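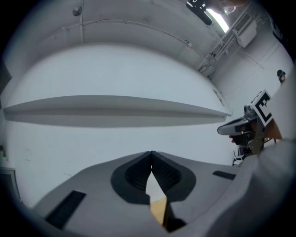

A reader in Stuvum wrote to us that her kitchen table had gone cloudy near the window after years of careful wiping, and asked whether the old finish had to come off before a new coat of oil could go on. In most cases it does not. A cloudy surface usually has a buildup of soap and polish on it, and the table needs a thorough cleaning first. The steps that follow apply to indoor furniture finished with oil. They are not suitable for varnished, lacquered or painted pieces.

How to Clean and Re-Oil a Wooden Table
Torkberg Household Advice Service
Revised March 28, 2020

Before you begin

Find out what finish the table has. Place a few drops of water on an area that receives daily use and wait 5 minutes. If the water soaks in and leaves a darker spot, the surface is oiled and in need of treatment. If the water remains in beads, the table may be varnished, or the oil may still be in good order. Test the underside as well before you decide.

You will need:
Mild dish soap
Two buckets
Four lint-free cotton cloths
Sandpaper, 240 grit
Furniture oil intended for indoor use
Rubber gloves
A metal container with a lid

Cleaning

1. Clear the table and vacuum the joints and any gaps between the boards.
2. Mix one teaspoon of dish soap into a bucket of warm water. Fill the second bucket with plain water.
3. Wash the top in the direction of the grain with a well-wrung cloth. Standing water should not be left on the wood.
4. Wipe again with plain water and dry with a clean cloth.
5. Leave the table overnight. Oil applied to damp wood may stay tacky for days.

Sanding

Light sanding is needed only where the surface feels rough or where rings and stains remain. Work by hand along the grain with even pressure. Do not concentrate on a single mark, as this leaves a shallow hollow that will show once the oil is on. Veneered tables should be sanded very lightly or left alone. Remove all dust before you continue.

Oiling

Open a window and put on gloves. Pour a small amount of oil onto a folded cloth and spread it thinly over the whole top, including the edges. Allow it to stand for 20 minutes, or for the period stated on the can if that is different, then wipe off everything that has not been absorbed. A second coat may be applied the next day. Dry tables often take a third.

The table may be used with care after one day. Keep hot dishes and wet glasses off it for a week.

Disposal of cloths

Cloths soaked in furniture oil can heat up and catch fire without a spark or flame. Soak used cloths in water immediately, place them in the metal container and close the lid. Do not leave them crumpled in a trash can - even outdoors.

How often to repeat

A dining table in daily use should be oiled twice a year. Many households in the Tehrani district do this in November, before the heating season dries the air, and again in spring. Side tables and desks can generally go a full year.

Related pages: Removing Candle Wax; Tightening Loose Chair Legs; Caring for Cutting Boards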